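Lost Property FAQ — Bredero Ice Rink

Updated 09/11/2024

Where is lost property kept?
Behind the skate hire counter, ground floor. Ask for Rowena Macapagal or whoever is on shift.

How long do you hold things?
Clothing — 2 weeks. Keys, phones, wallets go in the office safe and stay there longer. Anything left after that goes to the thrift store on Cruzado Street, last Friday of the month.

Can I call first?
Please do. Mornings are best, the phone is a mess once school groups arive. Have a color and size ready. "A kid's glove" does not narrow it down much in February.

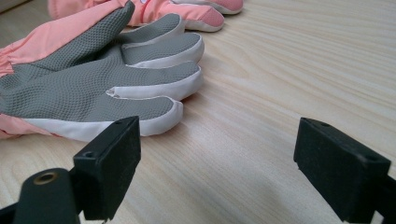 Do you mail items back?
Small items only, you pay postage up front. Email Felicidad Umali with your address and what you lost. No skates, no helmets, too heavy.

I left something in a locker. What now?
Lockers get opened every night after close. Contents are bagged with the locker number on the tag — so tell us the number if you remember it. Lost locker key is a separate charge, see Prices.

Someone else picked up my coat by mistake.
Happens a lot on party days. Leave your name and number at the counter, we'll call when it comes back. Can't give out other guests' details, sorry.

Can I pick up for a friend?
Sure, with a text or note from them. For phones and wallets the owner has to come in person and bring ID.

Are you responsible for lost or stolen items?
No. Full wording is on teh back of your ticket.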